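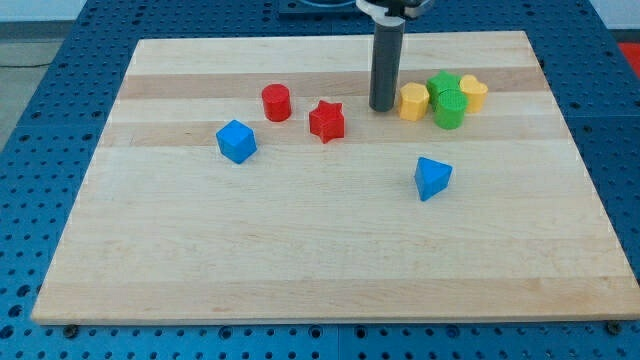
Glued-strip board with a thick front edge, on a perforated table.

Oiling a strip-glued board

1. Sand with the grain to 180 grit. Vacuum the dust.
2. Wipe with a damp cloth to raise the grain. Leave for 2 hours, then sand lightly at 240.
3. Apply mineral oil with a lint-free cloth - both faces, then the edges. End grain takes more oil than the faces.
4. Wait 32 minutes and wipe off the excess.
5. Stand the board on edge overnight. Apply a second coat if dull patches remain.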